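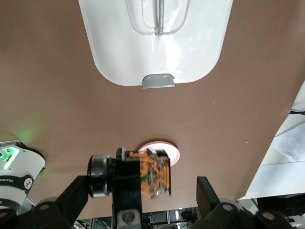
Home | Kits | Club Corner | Spare Parts | Contact

Skidix Tabletop Practice Set for Student Robot Clubs

We put the Skidix set together for the after-school club at Bistthorpe, where the students kept bringing in whatever they could find in a kitchen drawer for the arms to pick up (and a good many of those things rolled straight off the table!). It has grown a bit since then, but it's still meant for the same job: giving a club a decent box of things to grasp, carry and set down while they work on their own programs.

Each set has 32 small objects in mixed shapes, 2 storage trays and a binder of practice tasks, sorted into three levels so that newer members can start with a plain pick and place and the old hands can go straight to stacking and sorting. The binder is written for students to read themselves, and there's plenty of room in the margins for notes, which ours fill up faster than you'd think.

You'll need your own arm and gripper. Clubs entering the Salian Challenge in August can use the set for the warm-up round, but please check your own rule sheet first. Replacement objects are sold singly, so one lost piece won't mean buying the whole box again.

Last updated: 4/8/25

Related items
Nerkance Gripper Pads, pair
Skidix Task Binder, refill pages
Salian Challenge Table Mat
Storage Tray with Lid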